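Chapitre 4
Acheter un bras, ou en acheter deux : préparer le budget d'équipement

Objectifs du chapitre : lire un devis, distinguer prix d'achat et coût complet, choisir un préhenseur en fonction des objets, bâtir un calendrier réaliste.

On commence presque toujours par le mauvais bout. Le catalogue d'abord, la tâche ensuite. Résultat : un matériel trop gros pour la pièce, ou une main superbe qui ne sert qu'un jour sur dix. Dans ce chapitre, ordre inverse. La tâche, les objets, le lieu. Puis seulement le devis.

Cas fil rouge : l'atelier d'Ivville, aide à domicile, 42 logements à équiper à terme. Budget voté en juin, deux fournisseurs consultés, Antal et Birel. Antal vend le bras et facture l'outil à part. Birel livre un ensemble complet, plus cher à l'achat, formation comprise. À première vue Antal gagne. À première vue seulement : il manque les câbles, les supports, l'intégration, les pièces d'usure. On y reviendra au 4.3.

Première question à poser, donc : qu'est-ce qu'on saisit ? Du rigide, du mou, du fragile ? Une grappe de raisin tenue par la tige au-dessus d'une table basse en verre, ce n'est pas une caisse sur un convoyeur. Main à cinq doigts d'un côté, pince compacte à doigts noirs de l'autre : deux outils, deux lignes de devis, deux stocks de rechange. A noter dès le départ.
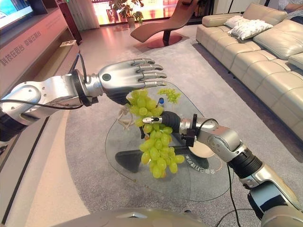
Vous oubliez la maintenance, objecte Omirham à la lecture du premier tableau, et chez nous c'est elle qui a mangé la deuxième année. Remarque juste. Un poste de maintenance oublié ne disparait pas, il revient en avenant, au prix fort. On l'inscrit dès la première version, même grossièrement.

Deuxième question : le lieu. Largeur des passages, tapis, hauteur des meubles, prises. Un relevé par logement type, pas un seul pour tous. Compter 2 visites, une avec le fournisseur, une sans.

Troisième question : le temps. Délai annoncé par Birel, 28 jours. Délai à inscrire au planning : jusqu'à 105 jours, réception et essais compris. L'écart choque les étudiants. Il ne choque pas les acheteurs.

Vocabulaire à connaitre avant le 4.1 : coût complet, charge utile, outil terminal, recette, avenant, pièce d'usure. Définitions en fin de chapitre, sauf « recette », traitée au chapitre 2 (l'essai contradictoire qui déclenche le paiment, rien à voir avec les rentrées d'argent).

Travail préparatoire. Prendre une tâche domestique simple, dresser la liste des objets à manipuler, puis écrire en face l'outil envisagé. Ne pas mettre de prix. Les prix viennent au 4.2, avec les deux devis complets et la grille vierge à remplir.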